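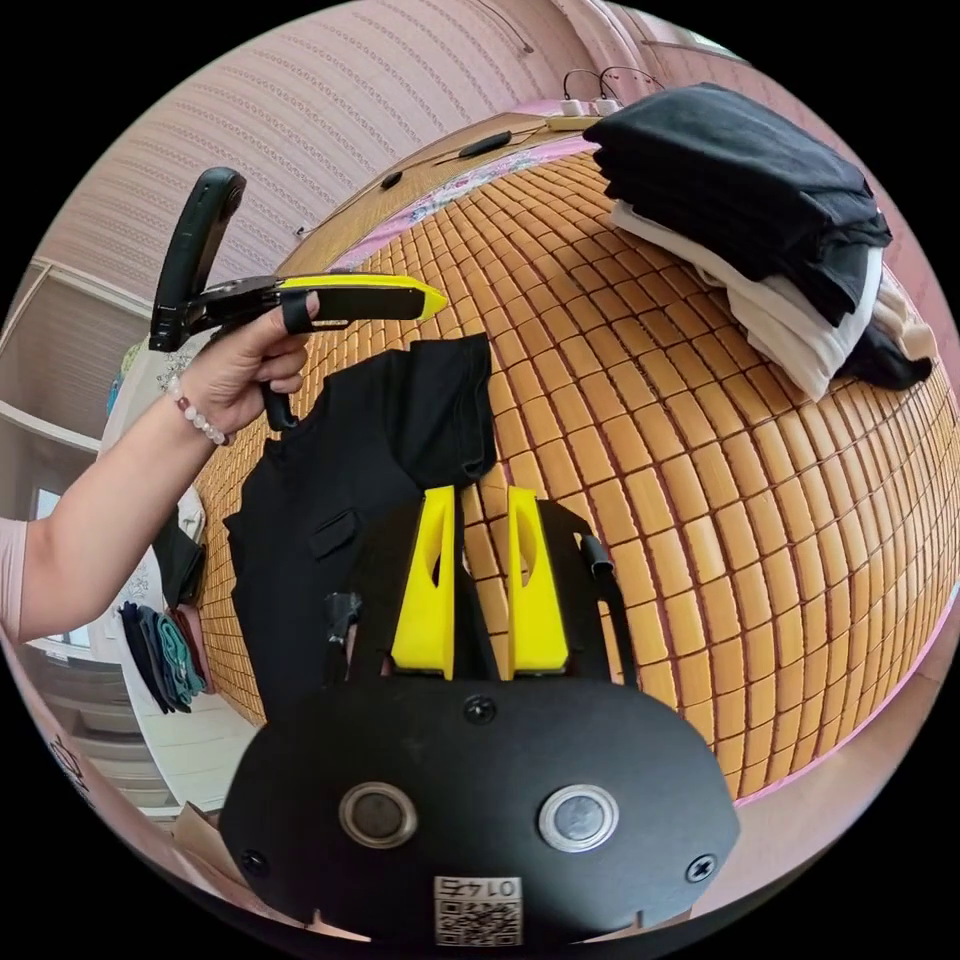 Yellow fingers, pointing up.

1/ Plodbridge Civic Hall reopens on 5th December and I've spent a fair part of my working life on it, so I'm going to post about it until my phone dies or the client rings.

2/ The job in short: new roof, new seats, new loading bay, and a foyer you can cross without meeting a pillar. I was the site architect for Cledis. My desk was in the old cloakroom, under a sign saying items are left at the owner's risk.

3/ The original roof was drawn up for slate. Then somebody priced slate. What went up was felt, as a temporary measure, and it stayed temporary until we took it off again last January, in sleet, with a brass band rehearsing underneath.

4/ The new roof is zinc. 2,858 panels. The hall is a very slightly squashed oval, so hardly any of them match, and every one had a number chalked on the back. The chalk was my idea. The sleet was mentioned above.

5/ We moved to paint pen.

6/ Seats: the old hall held 1,106 people, if you counted the ones behind the pillars as being at the concert. The new one holds 1,000. I have been asked at every single public meeting where the other 106 went. They went into legroom. Sit down in one and you'll feel them.

7/ The same person asked each time, by the way. He has bought a ticket for opening night and I hope he's tall.
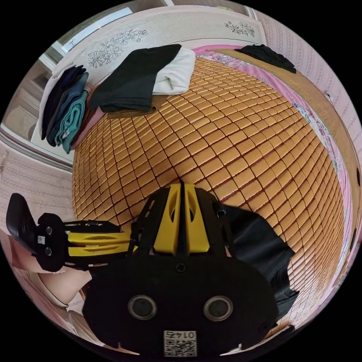
Orange-tan mat, pink flowered sheet.

8/ Acoustics were done by Khúc, who turned up with a starting pistol and a very long spreadsheet. They fired the pistol in the stalls, in the balcony and in the ladies' toilets. The toilets came out best. There was a short, serious talk about whether we could learn anything from them, and we did: the plaster on the back wall is now much harder than I first drew it.

9/ I'd also drawn a suspended timber ceiling that I was really very fond of. Khúc said it would "eat the cellos". It's now a much plainer ceiling and the cellos are fine. I keep the old drawing in a drawer and visit it.

10/ Someone's asking about the lifts. There are 2. One is for people and one is for pianos. The piano lift is faster, has a better floor and was finished first, and I think that tells you who shouts loudest in a design meeting.

11/ The loading bay is my favourite bit and will be in none of the brochures. The old one needed lorries to reverse up Tanner's Hill, round the war memorial and past the chip shop. The new one lets them drive in forwards and drive out forwards. I've stood and watched a lorry do this twice in a row. I may have brought a flask.

12/ Foyer floor: terrazzo from Pusuditz. The sample was a warm grey. The delivery was a sort of ham colour. We rang them, they sent a photo of the sample, and it was also a sort of ham colour, so now I don't trust my eyes or the site cabin's strip light. It has grown on everyone except the café people, who'd already bought the chairs. 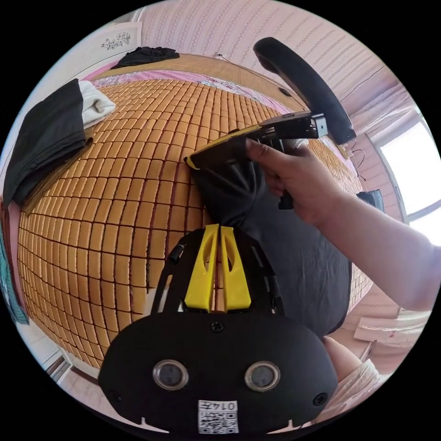 13/ Things still to do before the doors open: the handrail on the east stairs, the signs for the balcony, the door that opens onto another door, and the clock. The clock has worked since it went in. It has simply never been right.

14/ About the door that opens onto another door. Both are needed, both are fire doors, both are in the approved drawings. They meet in the middle like two people in a corridor. One of them is being rehung the other way round on site and I'd be grateful if you didn't ask whose drawing it was.

15/ Yes, the bar is bigger. Yes, it has its own water supply this time. No, I can't get anybody tickets, I had to queue online for mine and I'm in row W.

16/ Client's ringing. More on the gutters later, for those who like gutters.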